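Cast iron seasoning

Seasoning is the thin, hard, dark coating that builds up on cast iron when oil is baked onto it. I've kept this entry on my kitchen pages for years, and it's grown a lot, mostly from me ruining pans! The word has nothing to do with salt and pepper (I did wonder, as a kid).

What happens is pretty simple. You rub on a very thin layer of oil, heat the pan past the oil's smoke point, and the oil links up into something close to a plastic film. Go too thick and it turns sticky. I bake mine at 400 degrees for an hour, upside down, then let it cool in the oven with the door shut.

People argue endlessly over which oil to use. Flaxseed gives a gorgeous shine but, in my kitchen anyway, it flakes. Plain canola has done better for me, and so has Crisco-type shortening, the stuff my grandmother kept by the stove. She had a Matar skillet with a ring on the bottom for sitting over a wood stove's eye, and I still fry eggs in it.

Soap is fine, by the way. The old warning goes back to lye soaps, which really could strip a pan. A little modern dish soap won't touch a good coating, though a long soak will bring on rust. Tomatoes and vinegar can wear it down too, so I save chili for the enamel pot.
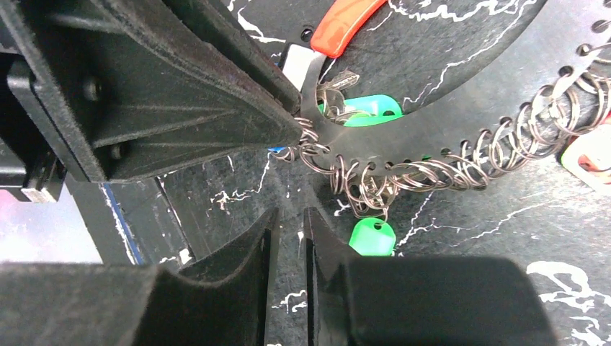 Rust itself comes off with steel wool and patience, and then you start over with the oil, two or three rounds if the iron looks gray and dull.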